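Wiping Down a Sink, 118 Times

I have cleaned one bathroom sink more often this winter than I cleaned every sink in my last apartment combined. I just haven't been touching it myself. I sit on an upturned crate with a controller in each hand and persuade a robot arm to do it.

The idea is simple enough to fit on a sticky note. You steer the arm through the job, the computer records every joint angle and every camera view, and after enough rounds the policy is supposed to get the hang of it. What the sticky note leaves out is that you have to do it well. Every twitch goes into the data. In December I had a cold, and there is a whole batch where the arm pauses before the faucet for no visible reason. I was sneezing. The first model we trained on that batch paused before the faucet too.

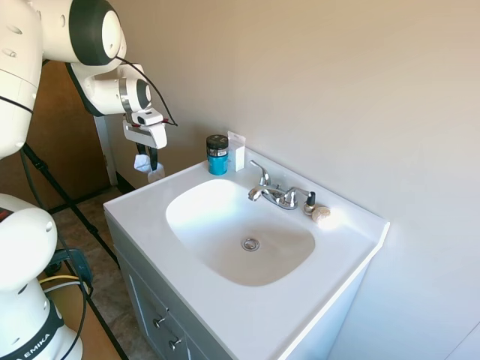 Cloth in the fingers, basin next.

The cloth is the hard part. A mug stays a mug when you pick it up, but a cloth becomes something new every time, and you have no feeling in your hands to tell you how much of it you've got. I squeeze, I look, I lower, and the corner I wanted folds under itself. Then I drag it around the bowl like somebody washing a car with a mitten on a stick.

Behind the faucet is worse. My own hand goes back there without consulting me. Steering the arm there means tipping the wrist, backing off, remembering which way is left, and trying not to send the soap into the basin. The soap has gone into the basin plenty. We keep those runs in a separate folder called Wynne, after the town where I once drove into a car wash with the window down.

The target for this task is 272 good runs and I'm at 118, so I'll be on the crate a while longer. A decent run takes me 2 minutes now. My first took long enough that my tea went cold, and it didn't count anyway, as I'd forgotten to press record.

Next up is the mirror. I've asked for a cushion.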